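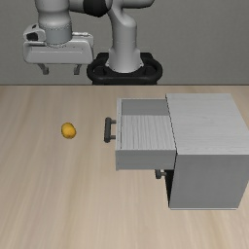 How often does a simulated arm cell need its drawer task checked over? Every time somebody touches the scene file, and once on Friday even if they swear they didn't.

I look after the Rurkier cell, the one that puts a small item in the upper drawer of a tabletop cabinet. It lives in simulation, and people assume that means no upkeep. No grease, no worn belts, fine. But I have spent more hours on this cell than on the real one we had in Collevbridge, and most of them went to settings that somebody called "close enough."

Below is the routine I use. The vendor notes for Gil (our scene loader) claim you can skip most of it if the file passes validation. Validation tells you the file opens. I wouldn't read more into it than that.

## Before you start

- Close any other session using the scene. Gil says it locks the file. It locks it most of the time.
- Copy the scene folder to somewhere dated. Don't trust the undo history.
- Write down the current build number. We were on 356 when I wrote this.

## 1. Reset and look

Load the scene and pause before the first step. At the start the fingers should be open with nothing between them, the yellow object should be on the bare tabletop, the upper drawer should be out and empty, and the lower one shut. If the lower drawer has crept open even a little, stop and go to step 3.

Look at it from the usual view and then from the side. I've had an object that seemed to be resting on the wood and was hovering 2 mm over it. You can't tell that from the front.

## 2. Check the base

Open the arm's base transform and compare it with the table. The base ring goes behind the far edge of the tabletop. Somebody will want to move it closer "for reach." Don't let them unless they plan to redo every saved pose, and they don't.

After that, run the arm through its joint limits with the cabinet hidden, then again with it showing. A contact warning on the second run only means the cabinet is in the way of that sweep. Note which joint did it and shorten the sweep.

## 3. Drawer joints

This is where the trouble usually is.

1. Set the upper drawer to fully open and let the simulation run for 680 steps with the arm parked.
2. Read the drawer position. It should match what you set.
3. If it drifted, raise the joint damping a little and repeat. Raise it a lot and the arm will struggle to push the drawer shut later – ask me how I know.
4. Do the same for the lower drawer, closed.

The Zoltiddale guide tells you to fix drift by raising friction on everything. I tried it. The drift stopped, and so did half the grasps.

## 4. Gripper

Command open, close, open. Watch both fingers. They should travel together, and the reported gap should come back to the same number each time. If one lags, look at the mimic setting before you go near the gains. Someone clears that setting every time they re-import the model.

## 5. Run it

Run the full task 112 times with small random shifts in the object position. I know the guide says ten is plenty. Ten has told me everything was fine on a cell that dropped nearly a third of its picks by the afternoon.

Save the log, and keep the failures as well as the score. If most of them happen over the drawer's front edge, the approach height is too low. If they happen at the pickup, go back to step 4.

## Known annoyances

- Gil resets the step size when you rename a scene. Check it again after any rename.
- Cabinet collision shapes sometimes load as one solid block, so the drawer looks open and acts full. Turn on the collision view to catch it.
- The "auto-tune" button. I have yet to see it leave things better than it found them.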